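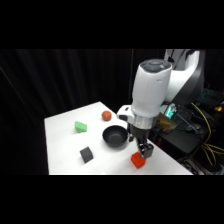
The Harnier House: Local Stories and What the Records Show

Introduction
Harnier House stands on the river road between Nastwood and Lerndale. It was built for a timber merchant's widow and has been empty on and off for most of its life. Our group looked at the stories told about it and checked them against whatever paper records we could find.

Method
We talked to 22 people who had lived in Nastwood for a long time. We also read the rate books and old newspapers at the Lerndale library. The rate books have a gap of eight years, so anything from that period rests on memory alone.

Findings
The most common story was that the widow kept a lamp burning in the upstairs window every night in December. Most people had heard it from a grandparent. One newspaper notice mentions a lamp, but it was at the front gate and was put there after a cart went into the ditch.

The second story was that the house has 59 doors. The sale plan shows fewer, even counting cupboards. We were not allowed upstairs, so we could not check this ourselves.

Several people said the widow never had visitors. The newspaper reported a garden party with a band, and a later one to raise money for the hall. She paid roughly 2,000 pounds to have the ballroom added, and the neighbours complained about the noise of the building work.

Problems
Two of our recordings were too quiet to use. We should have asked everyone the same questions in the same order.

Submitted 2019-02-22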